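Planning and Paying for a Plate-Handling Bench: Your Questions
Desstead Shared Lab Services

We get a lot of mail from groups who are buying their first robot arm for microplate work, usually with a grant deadline coming up fast. We love these questions! The layout we quote most often is one arm on a post, one sealer-sized instrument and a few plate holders on a breadboard top, simulated before any money is spent. 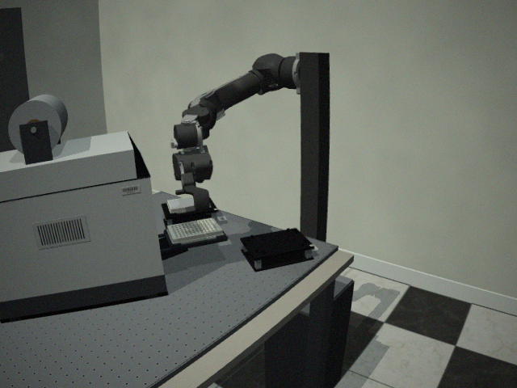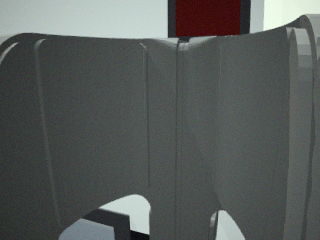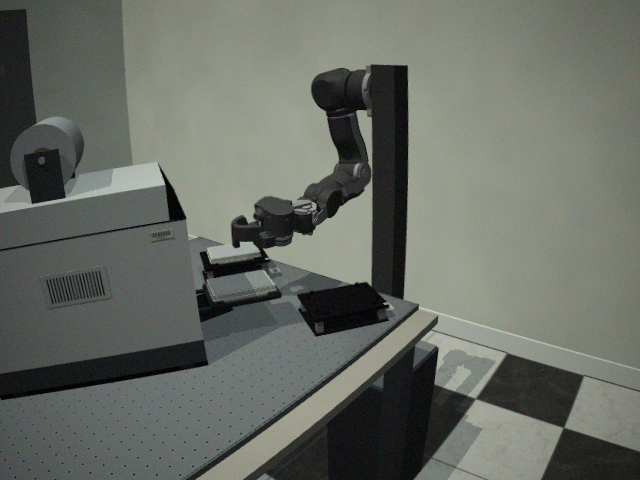

What should I budget for first?
The table. People start with the arm and then find out their old bench wobbles. Get a stiff top with a regular hole grid, check that it fits through your door, and leave yourself spare room on at least one side. You will want it by March, trust us.

How much do holders cost?
More than you'd guess for something so small. Our current price from Triler is 55 dollars per holder, and a simple layout uses several. Buy one extra. An open parking spot for a lid or a plate makes programming so much easier, and waiting on a back order for a part that size is no fun at all.

Do I need a post mount, or can the arm sit on the table?
Either can work. A post keeps the base off the work surface, and on a small bench that's a big deal. The Gollier post kit is 1,459 dollars with the flange and bolts. It does not include installation, and you'll need to tell them your arm model when you order (they drill the flange to match).

Is simulation worth paying for?
Yes, yes, yes. We budget 2 days for it on every project. You find out early if the elbow runs into the post, if the fingers can reach the back holder, and if the wrist has enough clearance next to a tall instrument. Moving a holder in software is free. Ask for views from the gripper as well as from across the room, because a reach that looks roomy from a distance can be awfully tight up close.

Can I use the instrument I already have?
Often you can. Send us the model, the outside dimensions and which side the plate comes out on. Remember to include anything that sits on top, like a roll of film, plus the space a person needs to change it.

What do groups forget?
Consumables, mostly. Also spare gripper fingers, a service plan for year two, and 100 or so practice plates that you don't mind dropping. You will drop some!

Should we buy the Husar controller now or later?
Now, if your arm doesn't ship with one. Adding it later means redoing the wiring and the safety check, and you pay for both again.

Can we come see a bench before we decide?
Please do. We open the demo room on the first Saturday of the month. Bring your own plates and a tape measure.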